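Do we need the fruit bowl?

Every November somebody in the tenants' newsletter tells us how to make the table look nice for guests, and every November the answer is fruit. Tanner Lévesque made the case last month, 800 words of it, and I read them all twice without being persuaded.

His claim is that a bit of colour on the table makes people eat better. I doubt it. We had a bowl in the shared kitchen at Visser for most of the spring and what people ate was the biscuits next to it. The apples went soft, the bananas drew flies, and Chantal Landry ended up making a crumble that two of us touched.

Then there is the fashion for the showy stuff. Mangoes I can see the point of. Dragon fruit tastes of cold water and costs more than my lunch. Océane Sandhu swears by it, but she also liked the new bins. 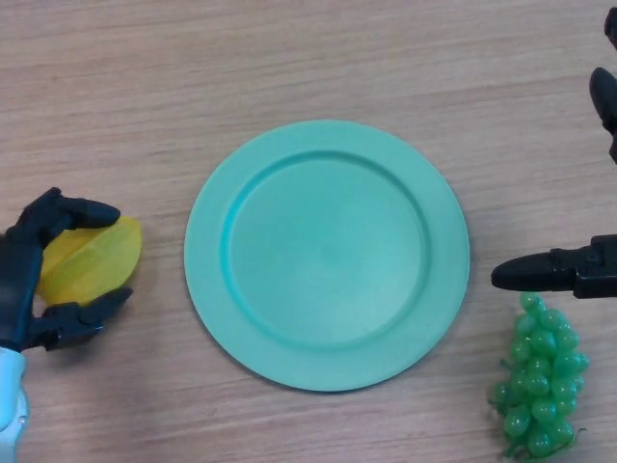 Colour is the argument I keep hearing, and I'll grant a little of it. Plain pale wood can look bare on a Saturday morning, and a turquoise plate does more to cure that than anything you might put on it. A yellow star fruit beside it looks cheerful enough, I admit, as do green grapes. But the star fruit looks like plastic to me, and if plastic does the job then let's stop pretending this has to do with healthy eating.

My suggestion for the kitchen is one decent plate, left empty until someone has brought something they intend to eat. Grapes are fine if they're washed first. Replies to Jaxon Penner, please, who has the next issue and has asked for fewer than 1,000 words this time.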